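Raltus Entertainment Desk
Pre-Publication Inspection Checklist: Marriage, Separation and Divorce Stories
Completed with reviewer comments, August 3, 2026

Scope
This checklist applies to any item on the Raltus celebrity pages that reports a wedding, an engagement, a separation, an annulment or a divorce filing. It covers the headline, the body text, the photo credit line, the social post and any push alert. A story may not be released until every line in Sections 1 through 5 is marked Pass or Not Applicable. A line marked Hold returns the story to the writer.

The present inspection covered 36 published items drawn from the archive. Of these, 29 met all requirements. Comments below refer to the remaining items unless stated otherwise.

Section 1. Source of the filing

1.1 The court and county are named in the story.
Result: Pass with comment.
Comment: Two items gave the state only. Readers in different counties may confuse one filing with another, and the legal desk cannot check a record without the county. The writer must supply it before the copy leaves draft.

1.2 The reporter has seen the document, or the outlet that saw it is credited by name in the first three paragraphs.
Result: Hold on one item.
Comment: The item used the phrase "court papers show" when the desk had read only another outlet's summary. The wording has been changed to "according to court papers first reported by," followed by the name of the outlet. Writers are reminded that a link alone does not count as credit.

1.3 The filing date and the marriage date are both confirmed.
Result: Pass.

1.4 Where a story states the length of the marriage, the figure has been worked out from the wedding date to the date of filing.
Result: Pass with comment.
Comment: One item counted to the date of publication. The difference was small, but in a short marriage it changes the headline. Use the filing date in all cases and say so once in the body.

Section 2. Legal terms

2.1 "Annulment" and "divorce" are not used as if they mean the same thing.
Result: Hold on two items.
Comment: An annulment asks the court to treat the marriage as never valid. A divorce ends a marriage that was valid. Where a person has asked for one and named the other as a fallback, the story must report both requests in the order in which they appear in the filing.

2.2 The story does not say a marriage is over when only a request has been filed.
Result: Hold on one item.
Comment: "Ends marriage" was used in the headline. Acceptable wording is "files to end marriage" or "asks court to end marriage." The corrected headline is now live with a note at the foot of the page.

2.3 "Separated" is used only when it appears in the filing or in a statement from one of the parties.
Result: Pass.

2.4 Grounds are quoted, not restated in stronger words.
Result: Pass with comment.
Comment: The standard phrase "irreconcilable differences" should stand as written. One draft replaced it with "bitter differences." The change was caught at copy stage and did not appear on the site.

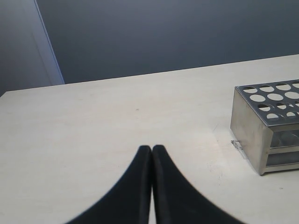 2.5 References to a prenuptial agreement state who says it exists.
Result: Pass with comment.
Comment: In one item the agreement was mentioned by a representative and then presented in the next paragraph as settled fact. Attribution must be repeated wherever the agreement is used to explain a money claim.

Section 3. Fairness to both parties

3.1 Both parties, or their representatives, have been asked for comment.
Result: Hold on one item.
Comment: Only the better-known spouse's office was contacted. The lesser-known spouse must be approached through an attorney of record or a listed business contact. Personal relatives are not to be called.

3.2 The time allowed for a reply is recorded in the story log.
Result: Pass with comment.
Comment: The log showed a time of request but no time of publication for several stories. Both entries are now required fields in the Seris editing system, and a story cannot move forward with either one blank.

3.3 Unnamed sources are approved by the duty editor.
Result: Pass.
Comment: "A source close to the couple" is not sufficient. The copy should state how the person is in a position to know, so far as this can be done without revealing identity.

3.4 The private spouse is not described mainly by looks, age or past partners.
Result: Pass with comment.
Comment: One profile box listed the private spouse's former relationships. The box has been removed. The public spouse's earlier marriages may be listed where they are relevant and confirmed.

Section 4. Children and private details

4.1 Minor children are named only if a parent has made the name public.
Result: Pass.

4.2 Home addresses, school names and street views do not appear.
Result: Hold on one item.
Comment: The name of a gated development was given alongside a price and a year of purchase, which together were enough to find the house. The name has been taken out. City and price may remain.

4.3 Health and substance claims have been read by legal review.
Result: Pass.

Section 5. Headline, photo and social post

5.1 The headline is 70 characters or fewer.
Result: Pass.

5.2 The headline makes no claim that is missing from the body text.
Result: Pass with comment.
Comment: "Shock" and "stunning" add nothing that can be checked. They are not banned, but an editor who passes them must be able to point to the passage that supports them.

5.3 Photographs of the couple carry the date and event.
Result: Pass with comment.
Comment: An older red carpet picture supplied by the Rawat picture service ran without its date. A reader could have taken it for a recent appearance. The year has been added to the caption.

5.4 The social post matches the corrected headline.
Result: Hold on one item.
Comment: The page was corrected but the post was left unchanged. The person making a correction is responsible for every place the old wording was sent, including the Tonulholm weekend newsletter.

Section 6. After publication

6.1 A court date, if known, has been entered in the desk calendar.
Result: Pass.

6.2 A follow-up is planned where a filing may be withdrawn or amended.
Result: Pass with comment.
Comment: Filings made shortly after a wedding are at times withdrawn. Stories of this type must be checked again 14 days after publication and updated in place, with the time of the update shown under the headline.

6.3 Corrections are worded plainly and state what was wrong.
Result: Pass.

Action required
Items marked Hold must be corrected and returned to the standards desk with a copy of the changed text. Writers whose items were marked Pass with comment need not reply, but the comment will be kept with the story log. The next inspection is set for November and will include video captions.

Inspection status: Open, pending return of corrected items
Issued by: Raltus Standards Desk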